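Course Handout 2: Setting Up and Looking After the Hand-Held Gripper Pair
Drarkavville Technical Program, Wunditz Lab
January, by the course staff
Last updated: January, 4:10 p.m.

This handout covers the hand-held gripper pair used for the garment work in the second half of the course. Read it before your first home session. The Quinlan bench arm has its own handout and is not covered here, except where the two share finger parts.

1. What you are signing out

A kit is two hand-held grippers, their cables, a spare set of yellow fingers, a screwdriver, a lens cloth and the log sheet. Each unit is identified by the label on its plate. Write that number on the log sheet before you leave the lab. If the label is scratched or lifting at a corner, swap the unit. The Varus upload program reads the code on the label at check-in and will not open a session without it.

2. Fingers

Check the fingers first. Hold the unit upright and close it slowly. The two tips should meet along their full width. If one tip arrives ahead of the other, loosen both finger screws a quarter turn, close the fingers on a folded card, and tighten again with the card still in place.

Look for cracks at the ends of the long cutout in each finger. This is where they fail. A cracked finger still closes normally on an empty grip and then bends away under load, so the fault shows up as dropped cloth. Replace fingers in pairs.

On unit 008 both fingers can be checked from behind the plate while the unit is held over the work. The three plate screws can be seen from the same position.

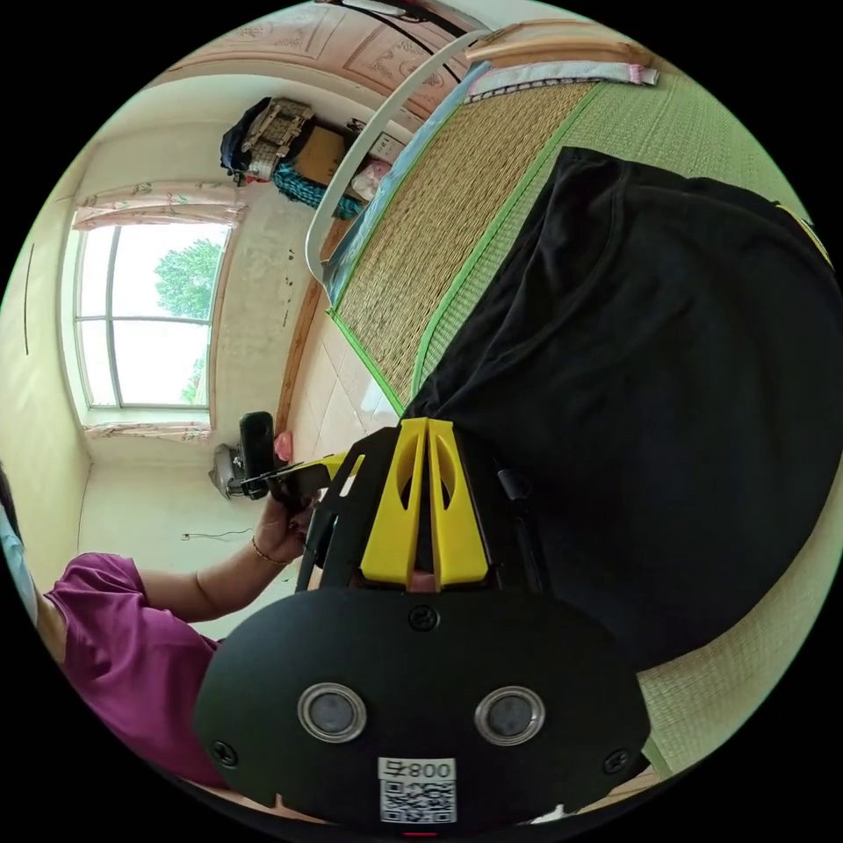

Fig. 1. Unit 008 from behind, fingers pointing toward black fabric on the mat. A second hand-held device is at left.

3. Plate and screws

Tighten the plate screws by hand, the top one first and then the lower two. Do not use the powered driver. The plate is thin, and overtightening bows it enough to shift the view. If you have removed the plate for any reason, you must redo the calibration in section 5, even if it went back on without trouble.

4. Lenses

Blow off lint before wiping. Garment work sheds a lot of it, dark knits most of all, and wiping it dry will mark the glass. Use the lens cloth only. Clean at the start of a session and again at the halfway point.

5. Calibration

Print the target sheet at full size and tape it flat to a wall. Stand so the sheet fills the middle of the view. Hold each unit still for 28 seconds, then turn it a quarter turn and repeat. The program reports a score for each unit. Anything under 70 is a fail: clean the lenses, check the plate screws and run it again. After two fails, bring the kit back.

6. Choosing and preparing the work surface

A bed or a low table will do. It needs to be wide enough to lay out the largest garment with both hands free to move on either side. A woven mat works well for cloth, as the fingers can slide under an edge without catching a sheet along with it. Keep daylight to one side where you can. Glass-fronted furniture nearby is acceptable, but note it on the log sheet, as reflections can confuse the tracking.

Route each cable so it does not drag across the garment.

7. Holding a garment with two units

Take hold near a seam or band, where the cloth is thicker. Close until the cloth stops slipping and no further. Bring the second unit in from the side so that the two sets of fingers do not knock together. Move both units at the same slow pace.
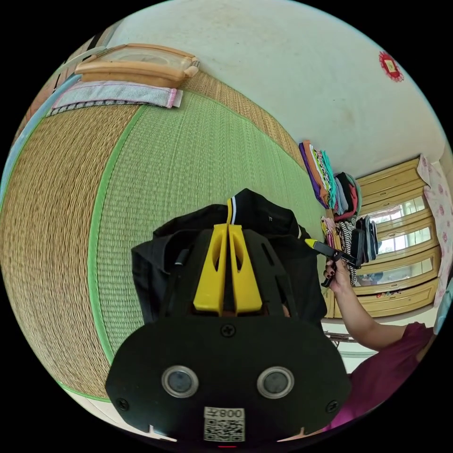 Fig. 2. Garment clamped in the fingers of unit 008 at the white stripe. A second yellow-tipped tool is held at lower right.

If the cloth slips at the same point on three tries, stop and repeat the finger check in section 2. Do not squeeze harder. The grip linkage will stretch, and a stretched linkage has to be replaced at the lab.

8. After the session

Open the fingers fully before packing. Wipe the finger faces with a damp cloth, let them dry, and coil the cables loosely. Never wrap a cable around the plate. Fill in the log sheet with start time, end time, unit numbers, calibration scores and any slips or stops.

Kits are returned to Room 652. Faulty units go on the left-hand shelf with a note tied to the frame. Bring your completed log sheet to the next lab period, when we will take apart a worn linkage and fit a new one.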